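Sealing exposed aggregate in February?

Posted by Puspita Pelupessy

We have an exposed aggregate walk out front, 168 square feet, poured by the last owner. The surface is shedding little stones near the steps and I'd like to seal it before summer. Daytime highs are in the 40s right now. Can I do it this month or should I wait? Also, is film-forming or penetrating better? The guy at Collberg tried to sell me the glossy kind.

Paora Sheehan

Wait. Most labels want 50 degrees and rising, and the slab stays colder than the air. I did mine too early and it went cloudy. Had to strip it.

Kartini Liew

Penetrating, 2 light coats. The glossy stuff gets slick when it rains.

Lieven Aerts

Agree with waiting. Sweep up the loose stones first and wash the walk, then give it a couple of dry days. 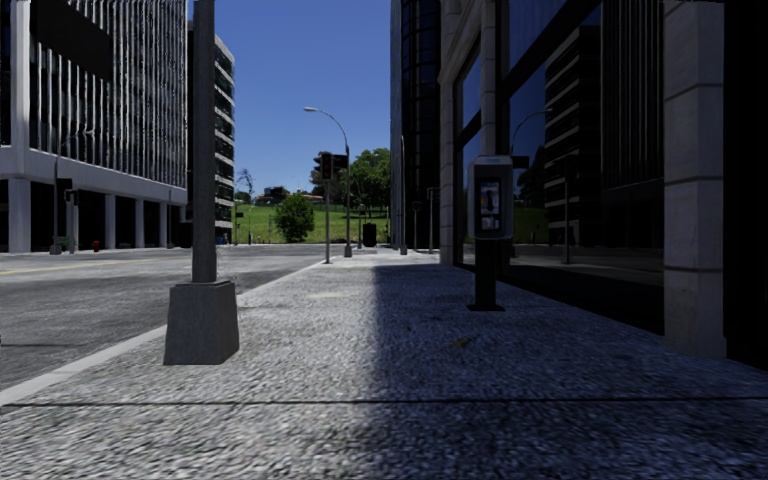 Slab temperature depends a lot on sun, so check it in more than one spot. On a sidewalk like this one, with the building's side in shade and the curb side in full sun, the two halves can be far apart at the same hour. I go by the colder one. Start in the late morning and leave 4 hours before dew. Keep sealer out of the expansion joints if you plan to caulk them later. Sealer won't glue loose stones back down, so patch the part by the steps before any of this.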